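Verkine Sidewalk Unit: Review After a Trial Period
Prepared by Zuweira Quartey for the Findton office of Ankrah

Ankrah was asked to assess whether the Verkine, a wheeled sweeping and litter unit sold by Flolance, could take over the morning cleaning of the pavement outside ground-floor shops. The chore is a plain one. A worker with a broom and a bucket completes our test block in 90 minutes.

Sweeping was satisfactory. On flat concrete the unit kept a straight line and left little grit behind. It slowed at cracked slabs and twice stopped beside a curb until a member of staff moved it. Fallen leaves were collected well in dry weather and poorly after rain.

Litter picking was weaker. The arm lifted cups and cans without trouble, but flat paper defeated it on most attempts. It does not empty public bins, and the supplier makes no claim that it can.

Stain removal should be regarded as unfinished. The scrubbing head was run over rust marks in 4 passes, with little change in color.

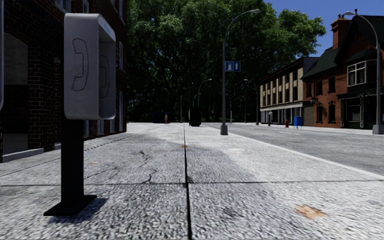 Charging takes 2 hours, and the battery lasted through every morning run. Posts and other fixed objects were avoided reliably, although the unit left an unswept ring at the foot of each one. Staff finished those spots by hand.

The controls are clear and the manual is adequate. The Verkine may be considered as a helper to an existing cleaner. It cannot yet be recommended as a replacement for one. Rating: 2 out of 4.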